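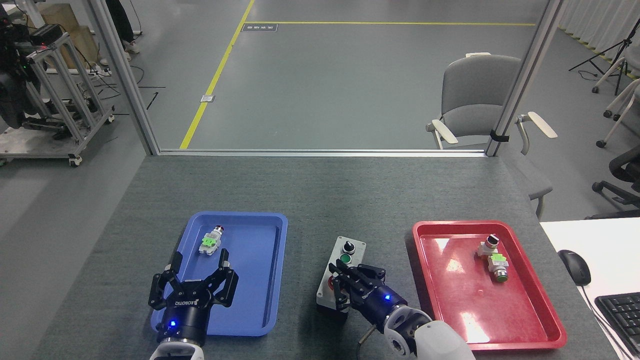 4.2 Changes in the operators' work

Before the cell was introduced at Grellthorpe, one operator sorted push-button parts and checked control boxes at the same bench. The two tasks are now split. The arms handle parts between the trays and the box, as in Figure 3, and the operator deals with stoppages from a separate desk.

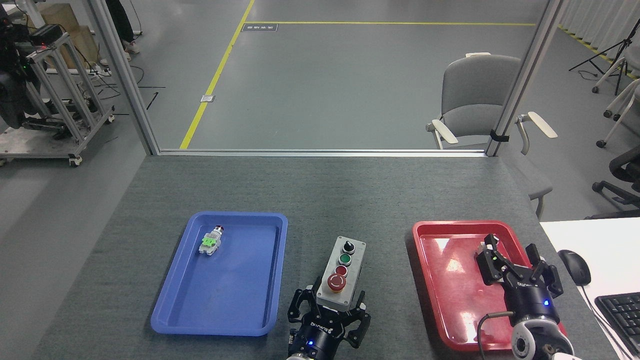 Figure 3. Bench layout with two trays and control box.

We interviewed seven operators over 4 weeks and logged 53 stoppages. Operators reported less wrist strain but more waiting, and several said that they could no longer judge part quality by touch. At Ordale, where the Pretelari scheduling software was already in use, staff rotated between bench and desk each shift and raised this complaint less often. Pay grades were unchanged at both sites when the interviews closed in September.

Filed under: Work and Automation
7 comments | Share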